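Workshop build, laundry carrying – photos

Put up September 15, 2022. Quick one, more words when I get time. Two arms, one torso, the shared unit at Hiltosham. We call the build Ellell. Started in July, still not finished. Marion Rennie did most of the wiring, I did most of the swearing. Job at the moment is carrying a basket of clothes without crushing the basket or tipping it.

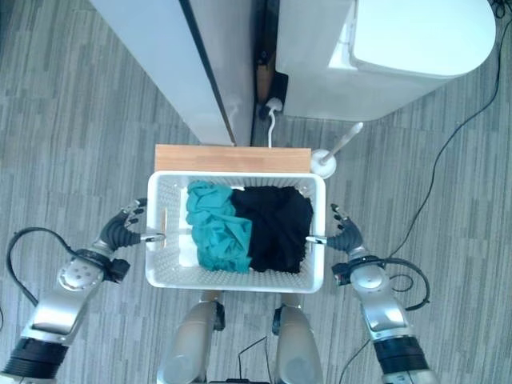

Grip force was the big headache. Thin plastic walls bend if you so much as look at them, so both hands have to squeeze together and let go together. Old code had the left one starting early. Marion rewrote the timing, 14 lines in the end, much better.

Also moved the cables outside the forearm. Looks messy, easier to get at.

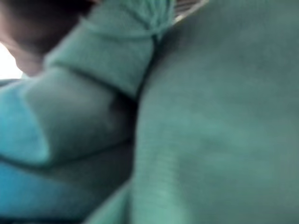 Wrist cameras next. Cheap modules from Ogilvie, fixed focus, and I knew that when I bougth them. Fine at arm's length, no use close in. Get right up against teal knit and the whole view goes to soft blur, folds and all, so edge finding has nothing to work with. Might try a different lens – or just trust the head camera for the last bit. Folding is a long way off anyway.
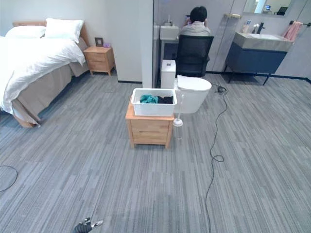 What has it cost so far?

£674 in parts, not counting the hands, which came second hand from a bloke in Kurnville. Wanted to keep the lot under 1000 and we wont.

Still to do: strain relief on 2 connectors, new lens, tidy the start-up script. Code goes up once Marion has cleaned out my comments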